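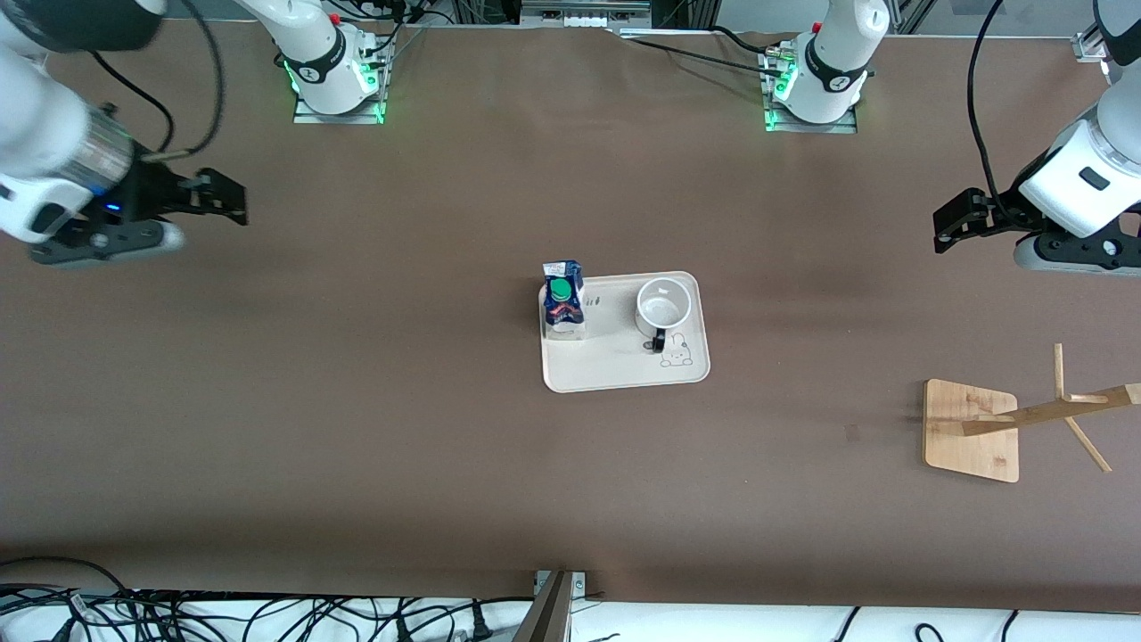
Un plateau posé au milieu de la table.

À la maison, c'est moi qui mets la table le soir, et pendant longtemps j'ai fait plein d'allers-retours pour rien ! Un verre, je repars, une cuillère, je repars… Et puis ma voisine, Divina Bañez, m'a montré comment se servir d'un plateau.

Un plateau, c'est une petite table qui voyage. Tu poses tes affaires dessus, tu le prends à deux mains et hop, tout part en même temps. Son bord relevé — on dit le rebord — empêche les choses de glisser quand tu marches (enfin, si tu ne cours pas).

Mon truc : je mets le plus lourd au centre. Si je place la carafe tout au bord, le plateau penche de son côté et mes bras fatiguent vite. Essaie avec une pomme, tu vas sentir la différence !

Une fois arrivé, pose-le bien à plat au milieu de la table, loin du bord. Les coudes passent vite par là. Le mien a déjà fait tomber 3 bols en novembre, et depuis je pousse toujours le plateau un peu plus loin.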